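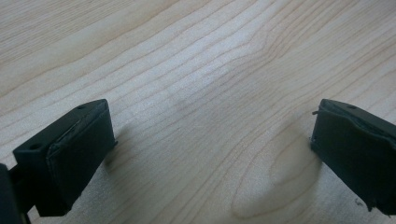 淡い色調の木の天板

会社概要

株式会社Hostovは、住宅および公共施設向けの木製テーブルの製作、修理ならびに再仕上げを行う会社です。天板は、食事、学習、打ち合わせなど日々の営みを受け止める面であり、当社は創業以来、この一枚の面の品質を事業の中心に据えてまいりました。

現在は、受注製作を担うVestimcombe工房と、修理および再仕上げを担うTuden工房の2拠点体制で運営しております。登録木工職および事務職を合わせた従業員数は199名です。

事業内容

当社の事業は、テーブルの受注製作、天板の交換および再仕上げ、ならびに法人のお客様を対象とした保守契約から成ります。昨年度の天板の取扱枚数は3,000枚、このうち再仕上げをご依頼いただいたものは831枚でした。

受注製作においては、ご使用の場所、人数、採光の向きを伺ったうえで寸法をご提案いたします。既製の寸法は設けておりません。脚部のみ、または天板のみのご注文も承ります。

木目に対する考え方

木目は一枚ごとに異なり、同じ丸太から得た材であっても、挽く位置によって表情が変わります。まっすぐに通った柾目は静かな印象を与え、板目には山形や楕円の模様が現れます。
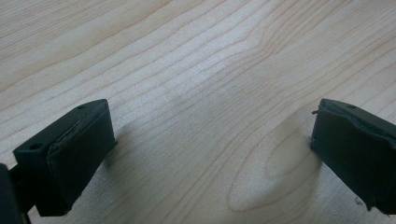 楕円に重なる木目は、天板のどこに置くかによって部屋の印象を左右します。当社では、模様の位置を製作前の図面に記載し、お客様のご承認をいただいてから裁断に入ります。突板を用いる場合も同様の手順を踏み、隣り合う板の流れがつながるよう、貼り合わせの順序を定めております。

表面の仕上げは、艶を抑えたものを標準としております。照明の映り込みが少なく、書類や器を置いた際にも目が疲れにくいとのご評価を、学校および図書施設のお客様よりいただいております。艶のある仕上げをご希望の場合は、ご注文の際にお申し付けください。

修理および再仕上げ

Tuden工房では、他社製品を含む木製天板の修理をお受けしております。輪染み、擦り傷、反り、縁の欠けにつきましては、担当者が状態を確認し、書面にて見積りを差し上げます。突板の厚みによっては研磨を行えない場合があり、その際は部分補修または天板の交換をご案内いたします。

お預かり中の代替テーブルは、法人契約のお客様に限り無償でお貸し出ししております。

Cárdenas木工講座

当社は、社内の技能継承を目的として、木材の選別と仕上げを学ぶCárdenas木工講座を運営しております。受講者は、木目の読み取り、鉋がけ、塗装の各課程を順に修め、修了後はいずれかの工房に配属されます。毎年12月には受講者の製作した小卓をVestimcombe工房の展示室にて公開しており、一般の方にもご覧いただけます。

ご見学について

工房のご見学は事前予約制です。作業区域では係員の案内に従い、かかとの覆われた靴をご着用ください。展示室の天板にはお手を触れていただいて差し支えありません。

最終更新日：2026-05-06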